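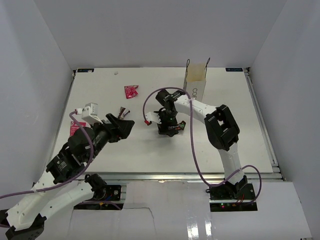 Nobody over the age of nine should be allowed to pack the snacks, said my mother, and nobody under it either. She said it over the phone, at a volume that suggested she was also running a faucet.

I told her I had a system. She said my father had a system, and did I remember Makori.

I remembered Makori. It was a lake with a parking lot, three hours from our house, and we got there with a bag of crumbs and one pear. My father had put the pear on top because he felt it was delicate. Over the years the pear has become a cantaloupe. By the time I have children of my own it will be an anvil.

"It's a train," I said. "I'm packing for a train. Nothing is going to roll."

"Everything rolls," my mother said, and hung up to deal with her faucet.

The train was the Zana line, overnight to Turley, leaving at ten past eight. My wife had bought the tickets in May, when the dining car still existed. In the meantime the railroad had written to say that the dining car was being rested. I liked the wording. I pictured it in a meadow somewhere. In its place there would be a cart with hot water, and we were encouraged to bring whatever we might like to put in the hot water.

So I had gone shopping, and I may have gone shopping hungry. The store near the station has an aisle where you can't read most of the packages and buy them on trust, by color, and I have always been a trusting man. I had something I believed was shrimp. I had something pink that could have been candy or could have been fish, and I had decided to let it be a surprise for whoever was awake at two in the morning.

My wife looked it all over when she got home.

"Who else is coming?" she said.

"It's eleven hours."

"We'll be asleep for eight of them."

I've shared a bed with this woman for a long time, and I know what she does at two in the morning, and it isn't sleep. She lies there until the house is quiet and then goes down to the kitchen and eats crackers over the sink in the dark. I've never mentioned it. A marriage needs a few closed doors, even when the sound of a cracker comes straight through them.

"Fine," I said. "Then we'll pick."

Picking was worse than packing. She held that the crunchy things should stay home out of respect for the other people in the compartment. I held that the crunchy things were the entire reason for going. We went back and forth through the whole pile, in and out, in and out, and I noticed that what she took out was mostly mine and what I took out was mostly hers, and that we were both being very polite.

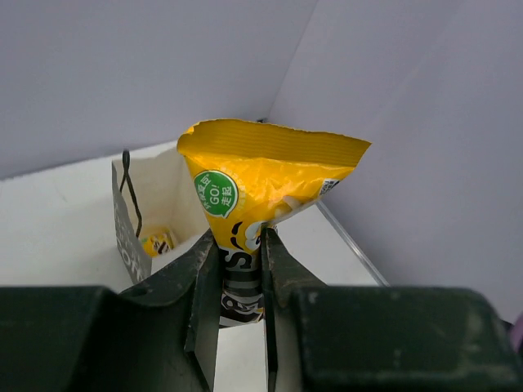 The Rolletti wafers were the real trouble. Rolletti makes a wafer with hazelnut in it that comes apart if you speak sharply in the same room, and she wanted them in, and I wanted them on top, and she said on top was where my father had put the pear.

"You weren't even there," I said.

"Your mother told me. He sat on it, didn't he?"

He hadn't sat on it. I had never heard this version. I could see that someday the pear would be sitting on him.

In the end we put the wafers in the middle, with soft things above and below, and folded the top over twice — neatly, like people with a system. We caught the train. The compartment had two berths, a coat hook and a sign with 300 words on it about the window, and I hung our supper from the hook, where nothing could roll onto it.

At eleven we turned out the light. Some time after that I woke up and lay listening to the wheels, and under the wheels, from the lower berth, very slow and considerate, the sound of somebody opening a package one ridge at a time.

I gave it a minute.

"Is it fish?" I said.

There was a long silence down there, and some chewing.

"I don't know yet," she said. "Pass me another one."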